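Jillero tabletop arm: what I saw at the Varnia open day

Posted in Reviews, March

Varnia opens its workshop to the public once a year, and this time most of the floor was given over to the Jillero, a tabletop arm sold mainly to schools and small labs. I had read the spec sheet and wanted to see one work before recommending it to anyone. I got there at 10 in the morning and stayed until they started putting chairs away.

The basic package is the arm, a two-finger gripper, a wrist camera and the Clekusum software, which handles teaching and playback. You move the arm by hand through a task, save it, and the software builds from there. The staff member running the table said the demo unit had been taught with 200 passes on food handling alone. That is more than most buyers will have the patience for, and I would have liked to see how it does with fewer.

Setup is simple. The base clamps to a table edge, one cable goes to the power supply and another to a laptop. The clamp felt solid. The cable is too short, and theirs was stretched tight between the two.

The food table was the one I spent the most time at. The task was bread on a plate, and anyone who has tried to automate a sandwich knows that a soft slice is harder to grip than a block.

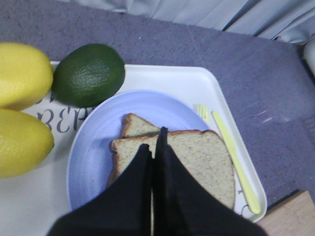 Two views from the wrist camera, with the fingers close to the bread in both.
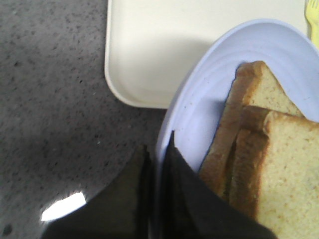
Bautista, who runs one of these arms in a classroom and was standing next to me, said that bread was a fair test but a slow one, and that the thing to ask about was the finger pads. The pads on the classroom unit wore smooth after 3 months and the grip got worse before anyone noticed. Replacements are sold in pairs and take a small screwdriver to fit. After hearing that I asked at the desk, and they do keep pads in stock.

The arm moves slowly by default. There is a speed setting, but it was locked for the day, so I can't say how it behaves when pushed. Noise was low enough to talk over. The wrist camera gives a good close view of whatever is between the fingers, though the fingers themselves take up a lot of it. A second camera on a stand costs extra – I would budget for one.

Clekusum is the weaker half. Menus are small and the save button sits right beside the discard button. One visitor lost a whole recording that way while I watched. The playback screen is better, with a clear timeline you can drag back and forth.

The arm with gripper and camera is 668 dollars, and the stand camera adds 95. For a school that already has laptops, I think the price is fair. For a home user I would wait for the next software update.

Parking at Varnia is behind the building, and the sign for it is easy to miss from the road.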